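The tide gauge at Cosness logged water level every two minutes. In August it began logging a second column.

Milagros Cabanatuan checked the firmware first. There was no second sensor. The values ran up to 64 and reset, and each reset fell seven minutes before low water. She sent the file to Benjie Manalo, who kept the harbour records, and drove down to his flat in the evening.
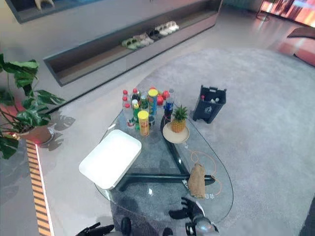 *Glass-topped table on the pale rug, with a white tray, drinks and snacks.*

Benjie had plotted 40 cycles. "It's depth," he said. "Fathoms. Same datum as the old Bezerra survey."

"The channel isn't that deep."

"It was before they filled it."

She read the column again. The reset was a lead line reaching bottom and being hauled in. Whoever was sounding had worked north along the former channel, under what was now the car park and the fish co-op, at a steady walking pace.

At 4 a.m. the gauge transmitted as usual. Level, 2.1 metres. Second column, seven — shoaling. Milagros entered both figures in the log and initialled them, then rang the co-op and told them to leave the north door open.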